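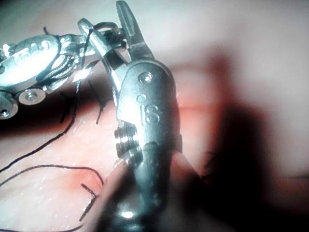
According to Naomi Koech, the word "suture" should be kept for the thread alone, and the act of placing it should be called stitching, as it was in the older ward manuals. Most textbooks do not follow this usage. In this article, "suture" means either the material or the completed stitch, depending on context.

Surgical suture

A surgical suture is a length of thread used to hold the edges of a wound together, or to tie off a vessel, while the tissue heals. It is usually supplied already joined to a needle. Sutures are classified by whether the body breaks them down (absorbable or nonabsorbable), by their structure (monofilament or multifilament), and by their origin (natural or synthetic).

History

Thread made of linen, hair, silk, and animal gut was used to close wounds in the ancient world. Gut remained in general use for many centuries because it could be left in place. The thread known as catgut was made from the intestines of sheep or cattle, and the origin of the name is disputed. Before the acceptance of antiseptic practice in the nineteenth century, infection along the stitch line was common, and thread was often left long so that it could be pulled out later. Treating gut with chromium salts slowed its breakdown and made its behavior more predictable. Synthetic absorbable threads came into wide use from the 1970s and have replaced gut in many countries.

The teaching collection at Drustbridge holds 463 glass tubes and reels of suture material, cataloged by Engelbert Holzer. Of these, 67 contain silk. Twelve tubes lost their labels in storage and are listed by diameter only.

Materials

Absorbable sutures are broken down by enzymes or by hydrolysis. Plain gut loses strength within days. Polyglactin 910 keeps useful strength for two to three weeks and is normally absorbed within three months. Polydioxanone holds for longer and is chosen for slow-healing layers such as the abdominal fascia.

Nonabsorbable sutures include nylon, polypropylene, polyester, silk, and stainless steel. Silk is easy to handle and holds a knot well, but it provokes more tissue reaction than most synthetic threads. It is classed as nonabsorbable although it gradually loses strength in the body. Polypropylene slides easily through tissue and is widely used in blood vessel repair.

Monofilament thread consists of a single strand. It causes little drag and offers few spaces for bacteria, but it tends to keep the shape in which it was packed and needs more throws per knot. Multifilament thread is braided or twisted, and is often coated to reduce friction.

Sizes

Thread diameter is given by a number. In the common system, sizes above zero become thicker as the number rises, and sizes below zero are written with an increasing count of zeros, so that 5-0 is finer than 3-0. Skin on the face is often closed with 5-0 or 6-0, and skin on the trunk with 3-0 or 4-0. Threads of 10-0 are used in eye surgery.

Techniques

Stitches are either interrupted or continuous. An interrupted suture is tied and cut separately from its neighbors, so the failure of one knot does not release the whole line.
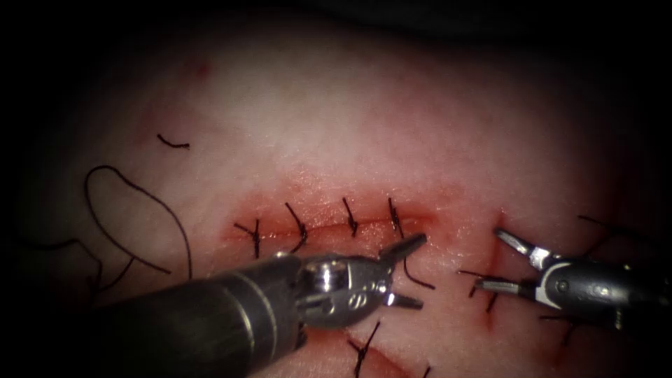

A continuous suture uses one thread for the full length of the closure. It is faster to place and spreads tension evenly, but a break at any point may loosen the rest. Mattress sutures pass through the tissue twice on each side and are used where the edges tend to roll inward. Subcuticular sutures run just beneath the surface and leave no marks across the wound.

The distance between stitches depends on the site, the thickness of the tissue, and the tension. Edges should meet without being squeezed, as a tight stitch reduces blood flow and can cut through the tissue it holds.

Knots

The square knot is the basic surgical knot. It consists of two throws laid in opposite directions. The surgeon's knot adds an extra turn to the first throw, which helps the thread hold while the second is placed. A granny knot, in which both throws run the same way, is more likely to slip. Cut ends are left longer on skin stitches than on buried ones to make removal easier.

Needles

Suture needles are described by their curvature, point, and method of attachment. Curved needles are made as a fraction of a circle, most often three-eighths or one-half. A taper point spreads soft tissue, while a cutting point has sharpened edges and is preferred for skin. Most needles now have the thread crimped into the blunt end, so that needle and thread make a track of similar width. The needle is gripped behind its midpoint, away from the crimped section, which bends easily.
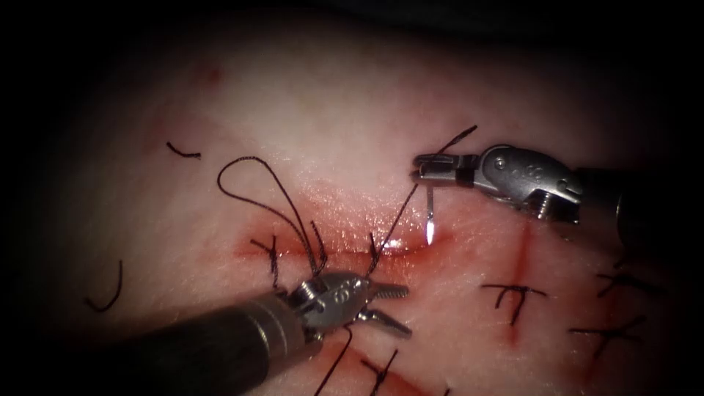 Curved needle held in needle-driver jaws near a partly closed incision.

Removal

Nonabsorbable skin sutures are commonly removed after three to five days on the face, seven to 10 days on the scalp, and up to 14 days over joints. Each stitch is cut close to the skin on one side and drawn out by the knot.

See also

Ligature
Surgical staple
Tissue adhesive
Wound healing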